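**FOR IMMEDIATE RELEASE**

# Larkness Tenants' Association Questions "Stepped-Up Security" After Break-In Attempt at Daddale House

*Association says the building's owner has announced plenty and shown very little*

LARKNESS. The Larkness Tenants' Association today asked the owners of Daddale House to back up their public claims about security at the building, where a man tried to force a side door on Tuesday evening while people were still working inside.

Daddale House is home to a community radio station, a weekly newspaper, two law offices and a long list of small firms. It has 233 rented units and, on a normal workday, 800 people come through its doors. The man got as far as the inner door of the loading hallway before a guard shut it from the other side. He left on foot. Police took statements that night and have not announced an arrest.

No one was hurt. The association is grateful for that and thanks the guard on duty, who did the right thing with very little to work with.

We are less ready to thank Vutimard, the company that owns the building and collects the rent. Within a day of the attempt, Vutimard put out a statement saying that "all systems performed as designed" and that tenants could expect "a stepped-up security presence." Our members have read that statement several times. They would like to know which systems, what design, and where the presence is.

## What tenants were told, and when

The side door was tried at 7:40 p.m. The building's alert system, which every tenant pays for through the service charge, is supposed to send a text message to all units when a door is forced or a guard calls for help. Members who checked their phones got their message at 9:15 p.m. It read, in full, "Incident resolved. Thank you for your patience."

That was the first most of them had heard of any incident. By then, the evening crew at the radio station had been sitting behind a locked studio door for over an hour, going by what they could hear in the hallway. People on the upper floors had gone home by the main stairs, walking past the same loading hallway, with no idea that anything had happened.

Vutimard says the alert was held back "to avoid needless alarm." We don't accept that. An alarm is meant to alarm people. If the company has a rule for deciding when tenants get to know about a man breaking in, it should print the rule and hand it out. 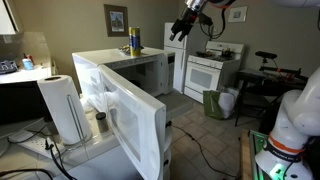
The association has also asked for a plain answer about the cameras. In June, Vutimard raised the service charge and said the money would go toward "full camera coverage of all entrances." There are 6 entrances. Members who have asked to see where the cameras are have been shown 2, one at the front desk and one at the parking gate. Neither one faces the side door.

It may be that other cameras exist and that the company would prefer not to say where they are. That would be a fair reason to keep quiet in public. It is a poor reason to turn down a private meeting with the people who paid for them, and Vutimard has turned down that meeting twice.

## The Hegde review

Vutimard's statement also says that it has hired Hegde, a security consulting firm, to carry out "a full and independent review." On paper this sounds like good news. The association would welcome a full and independent review.

We have doubts about whether this will be one. Hegde wrote the current security plan for Daddale House. It chose the alert system, and it trained the front desk staff on how to use it. Asking the same firm to come back and grade its own plan may be quick and cheap, but we would not call it independent, and we don't think most people would.

The company has not said what the review will cover, who at Hegde will write it, when it will be finished, or whether tenants will be allowed to read it. When the association asked, we were told that the findings would be "shared as appropriate." We have been tenants here long enough to know what that usually means. The last report shared as appropriate was on the elevators, and we are still waiting for it.

We have no quarrel with Hegde's staff and no view on their work in other buildings. We would raise the same point about any firm in its position.

## What we are asking for

The association has written to Vutimard with the following requests:

- A written timeline of Tuesday evening, including when the guard first called for help and who decided to hold back the text alert.
- A list of the cameras that were working at that time, given to the association in private if need be.
- A review of the building's security by a firm with no past work at Daddale House.
- The full report of that review, sent to every tenant in the same week the company gets it.
- A second guard after 6 p.m. until the side door has been replaced.
- A clear account of how the June increase in the service charge has been spent.

The letter asks for a reply in writing. A phone call will not do, and neither will another poster in the lobby. The one put up the morning after the attempt tells tenants to "stay alert and report anything unusual" and gives a phone number for the front desk. Several members called it. It rings at the front desk, which has one person at it, who was also the person being asked to watch the doors.

## On the rumors

A good deal has been said online since Tuesday about who the man was and what he wanted. Some posts claim he was after the radio station because of its recent coverage of land sales in Larkness. Others say he was a former tenant with a grudge, or that there were several men, or that he was armed. One widely shared post says he was caught in the basement, and it names him.

The association has seen nothing to support any of these claims. The police have not confirmed a motive, a name or a weapon. The guard saw one man. We ask members and the public not to pass on guesses as fact, and above all not to pass on names.

We would add that rumors fill a gap, and this gap was left open by the people with the most information. Vutimard's own statement runs to four paragraphs and doesn't say which door was tried. Tenants learned that from the marks on the frame.

The radio station and the newspaper will speak for themselves about any threats they have had. Both are members of the association, and both have told us they plan to keep to their normal hours. Whatever the motive proves to be, people who gather and report the news in Larkness should be able to do so in a building where the side door locks properly. So should the tailors, the bookkeepers and the dental lab on the same hallway.

## Door still not fixed

As of this release, the side door is being held shut with a chain during the evening. The chain is on the inside, and the door is marked as a fire exit. The association pointed this out to the building manager's office the day after the attempt and was told that it was "a temporary measure." We have now reported it to the fire department as well.

Vutimard has said that a new door is on order. It has not given a delivery date, and our request to see the order has not been answered.

## Meeting for tenants

The association will hold an open meeting for all Daddale House tenants next Tuesday at 6 p.m. in the ground floor hall. Vutimard and Hegde have both been invited to send someone who can answer questions. At the time of writing, neither has said yes. Reporters are welcome to attend and will be given time to ask questions at the end.

Tenants who were in the building during the attempt and have not yet spoken to the police are urged to do so. Anyone who has a copy of the 9:15 p.m. text, or who got it later than that, or never got it, is asked to bring their phone to the meeting or leave a note in the association's mailbox on the ground floor.

**About the Larkness Tenants' Association**

The Larkness Tenants' Association represents people and businesses who rent work space in Larkness, including tenants of Daddale House. It is paid for by its members and takes no money from building owners or their contractors.

**Press contact:** Larkness Tenants' Association, ground floor, Daddale House, Larkness. Calls and visits are taken on weekdays during office hours.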